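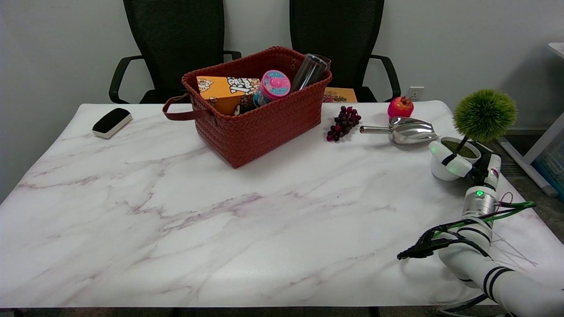
Shared meeting rooms collect objects faster than they lose them. The facilities coordinator at Hubmann, a drawing office on the second floor of the Carnby building, has spent four years writing procedures for that problem, and agreed to explain how the current one works. The method depends on a container with a fixed volume. In the room with the marble-patterned table it is a rust-red woven basket with a leather strap handle, and it takes a snack box, a drinking bottle and a pink-and-teal container with a knob on its lid before the contents stand well above the rim. "Once things poke out of the top, the basket is full," the coordinator said. "I don't want people pressing it down to get one more in. Full means somebody sorts it."

The rule dates from October, when the office went through all of its rooms and listed what was in them. The list ran to 154 items, excluding furniture and fixed equipment. Of these, 27 had a known owner in the building. The remainder were put on a trestle in the corridor for a fortnight and then dealt with by type: food thrown out, stationery returned to the store, the rest given away.

"The list was useful once," the coordinator said. "I wouldn't do it again. It took two people most of a week, and by the end of it the first rooms had started to fill up."

The replacement is less thorough and runs all the time. Every room has one basket. Anything left on the table at the end of the day that does not belong to the room goes into it. Items that belong to the room stay out, and that category is kept short: the whiteboard eraser, the pens, the conference phone where there is one. Decorative items are allowed if the people who use the room most want them. Artificial fruit is common in the building, and the coordinator has no objection to a bunch of grapes on a table provided it is pushed to the back edge before a meeting.

Asked why a basket was chosen over a lidded box, the coordinator gave a practical answer. Boxes were tried first, in grey plastic, from a supplier called Flarance. "They stacked nicely and nobody opened them. We found a sandwich in one. With an open basket you can see your bottle from the door, so you come in and take it."

The handle matters too. A basket with a strap can be moved with one hand when drawings have to be laid out. The larger sheets take up nearly the whole table, and the eraser, the basket and anything decorative then go on the floor by the wall — never on the chairs, which are wanted for people.

Chairs have their own line in the procedure. The high mesh-backed ones are kept on the far side of the table, tucked in as far as the armrests permit. The armrests are the limiting dimension. On some models they meet the table edge before the seat is properly under it, and the coordinator now measures this before ordering. The last order, placed through Cusorov, came to 1,892 pounds including delivery and removal of the old stock.

Food is treated separately. Sealed packets may stay in the basket until it is next sorted. Opened ones go the same day. Real fruit is meant to go back to the kitchen, although the coordinator accepts that this part is poorly observed.

"I've never had 100 per cent on any of it," the coordinator said. "The baskets get sorted, the tables are clear enough to work on in the morning. The fruit I'm still sending emails about."

The procedure is one side of A4 and is pinned inside the stationery cupboard on each floor. A revised version, with a paragraph on books and boards left lying flat behind the basket, is being drafted.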